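2022年4月23日

**Trinden发布“Unia”示教平台：在仿真厨房中通过手动引导与远程操控向机械臂传授家务任务**

Trinden今日宣布，面向服务机器人研究与开发单位的示教平台“Unia”正式对外发布。该平台支持操作人员以手动引导或远程操控两种方式向机械臂演示任务，并将演示过程完整记录，供后续训练、回放与评估使用。首批开放内容为仿真厨房环境及配套的远程操控工具。

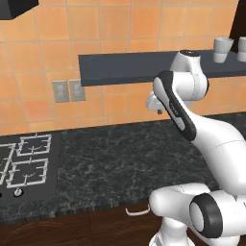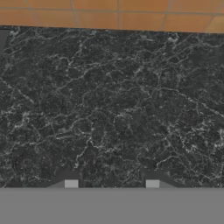

图：Unia仿真厨房环境。上图为机械臂与灶台、搁板一侧；下图为近距离俯视张开的夹爪手指与深色石纹台面。

**一、发布背景**

长期以来，向机器人传授一项新任务，主要依靠工程人员逐条编写动作程序。对于工序固定的生产线，此种方式成熟可靠；对于厨房、起居室等物品摆放经常变动的环境，编程工作量大，修改周期长，一项看似简单的取放动作往往需要反复调试。示教方法由人直接演示任务，系统从演示中学习，近年来受到业界普遍关注。

Trinden自成立示教技术部以来，持续开展人机示教接口的研究。在前期工作中，公司注意到，演示数据的质量与操作人员所使用的工具密切相关。操作延迟偏大、视角不足或力度反馈缺失时，操作人员会不自觉地放慢动作、增加停顿，由此得到的数据难以直接用于训练。Unia平台的设计工作即以改善上述问题为出发点。

**二、平台主要内容**

Unia平台由示教端、仿真环境和数据管理系统三部分组成。

示教端提供两种工作方式。采用手动引导时，操作人员握持实体机械臂，带动其完成接近、抓取、移动和放置等动作，系统同步记录各关节位置及夹爪开合状态。采用远程操控时，操作人员通过手持控制器发出指令，机械臂在实体环境或仿真环境中跟随执行。两种方式生成的记录采用统一格式，可在同一项目中合并使用。

仿真环境首先开放厨房场景，设有灶台、石纹台面、墙面瓷砖、搁板、杯具及橱柜等常见陈设。操作人员可从多个视角观察机械臂的工作情况，既可查看机械臂与周围陈设的相对位置，也可切换至贴近夹爪的视角，以便在接近物品时判断手指的位置与朝向。墙面色调、台面纹理和物品位置均可在项目设置中调整。

数据管理系统负责演示记录的存储、检索、标注与导出。每条记录均附有任务名称、操作方式、操作人员编号及完成情况。项目负责人可对记录进行复核，将中途放弃、发生碰撞或动作不完整的演示单独归类。此类记录不予删除，可用于失败情形的研究。

**三、前期试用情况**

平台正式发布前，Trinden与合作单位Greduvura共同组织了为期52周的内部试用。试用期间，双方操作人员共完成演示3000次，涉及任务包括从搁板取放杯具、开启橱柜抽屉以及将物品移至台面指定位置等。参与试用的操作人员共100名，其中多数此前没有机器人操作经验。

试用结果表明，初次使用者经过短时培训，能够独立完成基本取放任务的演示。有操作人员反映，在仅有远景视角的情况下，判断夹爪与物品之间的距离较为困难；启用近距离视角后，对准动作更为顺畅。研发团队据此调整了视角切换方式，并将近距离视角列为远程操控的默认选项之一。

试用中也发现了若干有待改进之处。抽屉类任务对夹爪的接近角度要求较高，演示成功率低于取放类任务；部分操作人员在长时间操控后出现手部疲劳。针对前一问题，平台增加了夹爪朝向提示；针对后一问题，Trinden已对单次连续操控时长作出限制，并在使用手册中列明休息要求。

**四、负责人讲话**

Trinden示教技术部主任Bergþóra Blöndal在发布说明中表示：“会做饭、会整理厨房的人很多，会为机械臂编写程序的人很少。我们希望前者也能够参与到机器人的教学工作中来。Unia平台把演示所需的工具集中在一处，操作人员可以先在仿真环境中练习，熟悉之后再操作实体设备。”

谈及仿真环境与实体环境的关系时，Bergþóra Blöndal指出：“仿真环境便于重复练习，也便于调整条件，但它与真实厨房之间仍有差距，摩擦、形变和光照的影响都需要在实体设备上验证。我们建议用户将两类演示结合使用，并在项目报告中分别说明数据来源。”

**五、合作与应用**

Greduvura参与了平台数据格式的制定，并承担演示记录的复核工作。Eyvindsson为手持控制器提供结构设计及试制支持。三方已签署合作备忘录，将在示教设备的人机工效、演示质量评价方法以及操作人员培训等方面继续开展工作。

根据备忘录，三方将共同编制《示教操作规范》，内容涵盖操作前检查、远程操控中的安全停止、演示记录命名及复核流程等。该规范将以公开文件形式发布，供平台用户及其他相关单位参考。

**六、申请方式与后续安排**

即日起，高等院校、科研机构及企业研发部门可向Trinden提交试用申请。首期开放名额为200个，申请单位须说明拟开展的示教任务、操作人员安排及数据使用目的。经审核通过的单位将获得仿真厨房环境的使用权限、操作手册以及线上培训资格。实体机械臂的接入服务另行签订协议。

首期线上培训定于6月举办，课程包括远程操控基础、视角选择、演示记录复核和常见问题处理。培训结束后，参训人员须完成一组指定任务的演示，经复核合格后取得操作权限。

后续版本计划增加餐桌与储物间场景，并支持双臂协同示教。有关版本更新的具体安排，Trinden将另行公告。

**关于Trinden**

Trinden从事机器人示教技术与仿真工具的研究、开发及技术服务，业务涵盖远程操控接口、演示数据管理和操作人员培训，主要服务对象为科研机构与服务机器人研发企业。

**媒体联络**

Trinden新闻事务处
联系事项：采访申请、图片使用授权、平台资料索取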